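How to Clean a Plush Toy Without Flattening the Pile

Most short-pile plush can be cleaned at home in an afternoon, plus a night of drying. Check the tag first. If it says surface wash only, stop after step 2.

What you need: a large bowl, a soft toothbrush, two old towels, mild liquid detergent and a mesh laundry bag. I use Wamberg wool wash, but any detergent without bleach or softener will do.

Step 1. Check the seams
Go over the arms, feet and neck with your fingers. Sew up any gap before the toy gets wet – a small hole lets out a lot of stuffing in the wash. Look at the face too. Embroidered eyes can be washed like the rest of the fabric. Glued felt can lift, so keep the water off it.

Step 2. Spot clean
Mix 8 ml of detergent into 500 ml of cool water and whip it until it foams. Use only the foam. Brush in the direction of the pile, then wipe with a damp cloth. 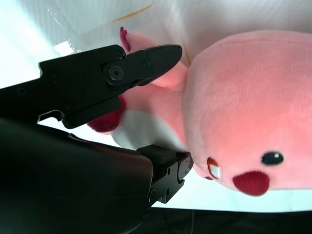

Dark red parts next to white or pale pink ones need a test before you go further. Press a wet white cloth on the red fabric for a minute. If color comes off, don't soak the toy. Clean each color separately and blot it dry before moving on.

Step 3. Wash
Put the toy in the mesh bag and run a cold, gentle cycle with a low spin. For a hand wash, squeeze it in cool soapy water and change the water until it stays clear. Don't wring it.

Step 4. Dry
Roll it in a towel and press hard, then repeat with the second towel. Reshape the head and limbs and set it on a rack with air on all sides. Thick heads dry last. Turn the toy every few hours.

Step 5. Brush
Once it is fully dry, lift the pile with the clean toothbrush, using short strokes. Go lightly near the stitching.

Ville Tikkanen
Updated 8 July 2022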